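I paid for Tatix out of my own pocket for two listing cycles, and my feelings about it haven't warmed up much. It's the add-on from Prosov that promises to fill in your real estate listing pages for you: price history, open house times, neighborhood blurbs, the works.

Setup took most of an evening. The import choked on 2,000 records and wanted them in batches of 100, a limit I never saw on the sales page. Once everything was in, 8 of my Flarnton listings showed the wrong open house date. Support fixed 2. I did the rest by hand. 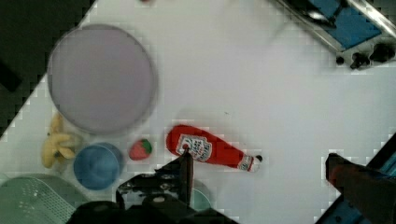
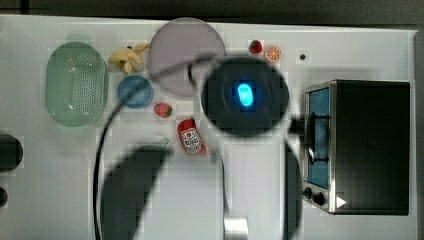
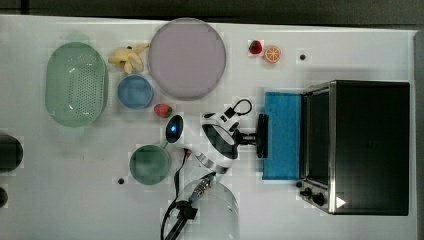 *White tabletop, toy bananas and something blue in all three.*

The search filters are good, I'll give them that. Buyers can sort by lot size or by price drop, and the map loads fast on an old phone. Saved searches work too, though the alert emails read like they were written by a fax machine.

My bigger problem is the "market average" box. It mixes condos and detached homes into a single number and puts it at the top of the page — where every seller will see it first. You can't hide it on the basic plan. I asked twice.

The neighborhood blurbs are filler. Mine said Flarnton had "something for everyone," and so did the one for the next town over.

I used Liyanage before this. It's slower and uglier, but the dates were right and I could turn off anything I didn't like. My plan renews in June and I'm leaning toward switching back — unless Prosov lets me hide that box first.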